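Forums > Simulation and Control > Faults and Safety > Gripper closes through the object in the kitchen scene

Gripper closes through the object in the kitchen scene

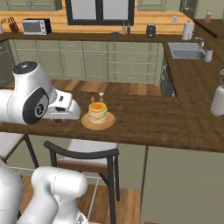

Kitchen scene in the simulator: arm over the island, small dark red object under the fingers.

Posted by plallside_arm, 17th November

Hello all. I have a problem with the grasp in our Collerine kitchen and I would like some advice before I change too much. The target is the small dark red object on the island. The arm comes down well, the fingers start to close, and then the force reading jumps from almost nothing to 700 in one step. After this the object sinks into the worktop and the arm pushes after it. The emergency stop in the controller has a limit of 1000 and it did not trigger before step 1101, which is much too late for me. On the real arm this would be a broken finger or worse.

I have tried a slower approach and a smaller time step. The slower approach made no difference. The smaller time step made it less frequent.

REPLIES

ketteltop
What is the contact stiffness? When I see one big jump, it is nearly always the contact settings and the fingers are innocent. The Dollby default is very hard for small objects.

plallside_arm
It is the default, I did not touch it. I will lower it tonight and report.

m_orrin7
I do not agree with ketteltop. If it was stiffness, the slower approach should help at least a little. I would look at the collision shape of the worktop. The wood you see and the surface the solver uses are two separate things, and in my copy of this kitchen they did not match in height. Please turn on the collision view and look at the island from the side.

ketteltop
Possible, but then the pancakes and the shakers should sink also.

m_orrin7
Not if they are fixed in the scene file. In mine they were.

plallside_arm
You are both a bit right, I think. The collision surface is lower than the visible one, so the fingers go too deep. With the surface corrected the peak is 200. With softer contact as well, the object stays on top. I have not tested the other objects yet.

gantry_sheep
I am more worried about the stop. Why does a safety limit need so many steps to act? Please do not move this controller to hardware until you know.

plallside_arm
I agree. The limit is checked on a filtered value, so a short peak disappears. I will add a second check on the raw value.

COMMENTS

tolvane: Same fault with the Angelovski gripper model, the softer contact alone was enough for me.

brightwasher: Can somebody post the corrected worktop file? The link in the old thread is dead.

ketteltop: I still say the default is too hard.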